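I am writing this thread because my play kitchen corner is finally one table and not four boxes under the stairs. It took me two evenings and a lot of tea.

First rule I made: everything must live on white. White wall, white table. Before, we had a cloth with a pattern and the small pieces got lost in it. Now even a tiny tomato is easy to find.

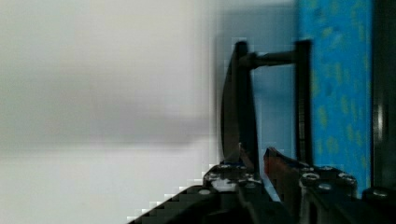 Wakel, Wednesday, May 28, 2025

The only loud thing I kept is turquoise with yellow-green speckles. My sister says it hurts her eyes. I like it next to the black and the white, so it stays.

Second rule: real dishes, toy food. My nephew is 8 and he knows very well when a plate is "for babies". He wants a colander like the one his mother uses, with many holes.

I was looking at the Seletti things for a long time, because they are beautiful - but for a table where fruit is thrown, I can not do it. I took mine from the shop of Mahmoud Saber, two streets from us. For 19 I got the mint colander and the mug. He wrapped each one in newspaper like it was crystal.

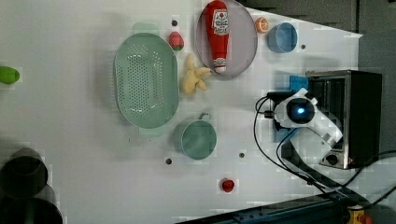 Mint colander, bananas, and the ketchup resting on its plate.

The ketchup has its own plate now. I tried to stand it with the cups and it looked wrong to me. Lying down on the plate with the gray rim, it looks like somebody is going to cook soon.

The light blue bowl is for the small fruits. It is a plan for now, you see they are still everywhere. The orange half is the favorite, and the bananas take too much place wherever I put them.

Still missing: a wooden spoon, and a second mug in the same green-teal. If you have seen this color at Bennani or Hometti, please write to me. I will go to look in June, when the shops are less full.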